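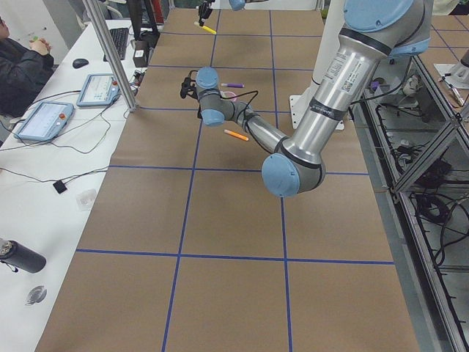 Thursday, late

Spent the better part of the day on brown paper and blue tape, and I'd like it recorded that I was once considered a promising person.

The old sheet on the worktable had to go. It had a tear along one side that I'd been repairing with more tape until the repair was holding up the table, more or less. So off it came, in one long crackling piece that refused to be folded, and then refused to go in the bin, and is now standing in the corridor like somebody waiting for a lift.

New paper from the Parton roll. The label says 100 metres and I believe it, having carried it up from the back door on my shoulder. Brown paper has a memory. It spent months wound round a tube and would like to go back there, so for the first half hour you lie across the table with your arms out, smoothing, while people walk past and say good morning in a careful voice. Got it flat by 10. Creased it at 10.05 by putting my elbow down to admire it.

Then the tape. In my head the grid is a thing of beauty, all the squares the same. On the table it's a thing of opinion. I started with the long lines, as I was taught by nobody in particular, and had the first one down the whole length before noticing it was drifting towards the window side. Peeled it up. It took a strip of paper fuzz with it. Put it back slightly to the left to cover the bald patch, so the grid is now arranged around my first mistake, and I expect I'll be looking at it until the next tear.

The cross lines went better. I used the good ruler from Skellum, the steel one, and cut each length before laying it instead of tearing it off with my teeth. The cells came out close enough to square that you'd need to be in a mood to object. Someone was in a mood. I said we could take it up again after lunch and heard no more of it.

Lunch was the second half of yesterday's sandwich. No notes.

The afternoon was markers and the pink cup. I'm fond of the pink cup. It's too small for coffee and too pink for the kitchen shelf, and it has been left behind by everyone who ever owned it, as far as I can tell, so it came to us. It looks very well on brown paper. Most things do, I've found. Put a marker down on a white desk and it's mess; put the same marker down inside blue lines and it looks as if you had a plan.

Out went the purple, the orange and the yellow. The purple behaves. The orange will not lie straight for me, it always ends up on a slant, and after a while I stopped correcting it and started calling it diagonal. The yellow I kept losing against the paper when I was tired, and it was up at the far end, so a good stretch of the afternoon was me leaning over and squinting at something the colour of a road sign. I should book that eye test in Rudville. I've been writing that sentence in here since July.

Also tried to order more tape. Bepari have the blue in the width we like, but only under a product number ending in 352, and the number ending in anything else gets you green, as we know, as anyone who has opened the bottom drawer knows. Read it back to them over the phone. They read it back to me. I have a feeling about it all the same, and will be clearing some space in the bottom drawer.

Odd how tidy the table is and how little of that spreads. The long white desk beside it is the same as ever, things put down on it because it was the nearest flat surface. I moved a pile from one end to the other and felt I'd contributed. The scissors are missing again. I had them for the last cross line and after that the trail goes cold. It's possible they're under the paper. I've pressed on every square and can't feel anything, but the thought has come home with me.

Left just after five. There's blue tape on the sole of my left shoe, and a good long piece of it on the sleeve of my coat, which I seem to have worn through the supermarket.

Tomorrow: scissors, that thing in the corridor, ring the optician.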